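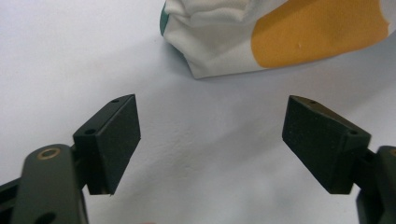 Hand-held grippers go to work at Wellmont as Deltenis builds its fabric collection

30 January 2023 — The Deltenis project has started recording people handling soft, crumpled things, and the first results are already piling up! Its team at the Wellmont lab logged 428 demonstrations in the opening round, every one of them made by a person holding a gripper tool with a camera on it.

Fabric is a wonderful problem for a learning system. A mug keeps its shape wherever you put it down, but a piece of cloth can land a different way every time, and the folds hide the spot you would most like to grab. So the demonstrators work through as many folds, wrinkles and starting positions as they can, with the two finger pads spread wide before each approach.

"You pick up the same piece 19 times and get 19 different grasps," said Jolán Katona, who runs the recording sessions. "I love that. The variety is what we came for."

Vaughn Strickland, who trains the models, wants another 300 demonstrations before the first full training run — mostly light fabric on light surfaces, where edges are hard to pick out. A second round at the Verkholm site is planned for October, with 16 people taking turns on the tools.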